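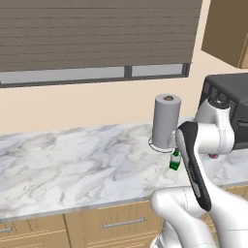 I spent most of December teaching a simulated arm to pick things up in a kitchen. The job I gave it was small: take the green bottle off the counter without touching the paper towel roll next to it.

I drive the arm from my desk with a handheld controller, and the simulator records every move. The first 200 runs were bad training data. I came in too fast, stopped, backed up and tried again, and the policy I trained on them learned to do the same thing. It would hover next to the bottle and twitch.

Muthoni Owino read my notes and told me to throw out any run with a pause longer than a second. That left 519 out of the 1,000 I had by then. I also started coming in from the right every time, with the gripper pointed down, so the fingers stay clear of the roll.

The new policy is better. It still closes a little early when the bottle is placed far back. I plan to record another 300 runs with the bottle near the wall and retrain. Ajith Devadiga has offered to drive half of them, so I'll find out if two people's habits mix well.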